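DRELVILLE, February 3, 2024

Drelville to Hold Ten-Day Lantern and River Festival in October

The City of Drelville will hold its annual Lantern and River Festival over ten days this October, the Drelville Office of Culture and Tourism announced today. The festival will return to the riverfront between the Old Customs House and Brencombe Bridge, with evening concerts, a crafts market, a regional food hall and the procession of boats that closes the event.

The theme of this year's festival is "Songs the River Carries." It was chosen to honor the work songs of the barge crews and net makers who settled the lower town, many of which are still sung in the villages upstream. Choirs from those villages will perform on the opening night from a floating stage moored below the Customs House steps.

The opening procession will leave the Market Gate at sunset and follow Ferry Street to the water. It will be led by stilt walkers and the Drelville Town Band, followed by dancers in the tall straw hats of the harvest season and schoolchildren carrying 1000 paper lanterns. The lanterns will be made in classrooms across the city during the weeks before the festival, using the five-sided pattern that is traditional to Drelville.

The crafts market will have 237 stalls, arranged by trade along the lower promenade. Potters, basket weavers, bookbinders, woodcarvers and glassworkers will show their methods as well as sell finished work. A section near the bridge is set aside for makers from Ueda, the guest town of this year's festival. Ueda will also present an evening of drumming and masked dance on the fourth night and will lend a group of antique festival banners for display in the Customs House hall.

The regional food hall will open daily at noon in the covered market. Visitors can expect smoked river fish, chestnut bread, barley soup and the honey cakes sold in Drelville only at this time of year. Cooking demonstrations will be given each afternoon, and tastings of cider and pear juice from orchards around Brencombe will be held in the courtyard. Seating in the hall is shared and cannot be reserved.

Evening concerts will begin at 7:30 p.m. on the main stage in Gramatine Gardens. The program includes folk ensembles, brass bands, a night of dance music from the coast and a performance of the Drelville Cantata by the city's combined choirs. Admission to the gardens is free on all evenings except the night of the cantata, when tickets are required. The full concert program will be published in late summer.

Guided walks will again be offered each morning. The routes cover the old dye works, the city walls and the lock cottages, and a new walk will visit the private courtyards of the upper town, several of which are not otherwise open to the public. Each walk is limited to 40 people and lasts two hours. Walkers should wear sturdy shoes, as parts of the route along the walls are steep and unpaved.
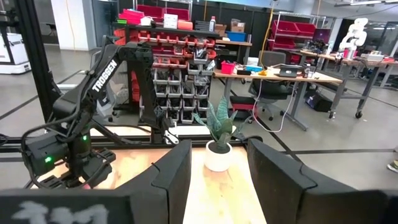 Visitors arriving by train may use the free shuttle that will run between Drelville station and the Market Gate from 10 a.m. until one hour after the last concert. Ferry Street and the lower promenade will be closed to cars for the length of the festival. Parking will be available at the Brencombe fairground, where 419 spaces have been set aside for festival visitors, with a footpath to the bridge. Bicycles may be left at the racks beside the covered market.

The festival site is step-free from the Market Gate to Gramatine Gardens. Raised viewing areas for wheelchair users will be provided at the main stage and on the river wall for the closing boat procession. Requests for places in these areas should be sent to the Office of Culture and Tourism at least two weeks in advance.

Applications for stalls in the crafts market are now open to makers living in the region. Forms may be collected from the tourist information desk at the Customs House or requested by mail. Returning stallholders must submit a new application and a current list of goods.

Tickets for the cantata and places on the guided walks will go on sale in early summer. In the event of high water, the closing procession will be moved to the millpond, and notices will be posted at the Market Gate and the station by noon on the day.

Press inquiries: Office of Culture and Tourism, Old Customs House, Drelville. Press passes for the opening night must be requested in writing before the end of August.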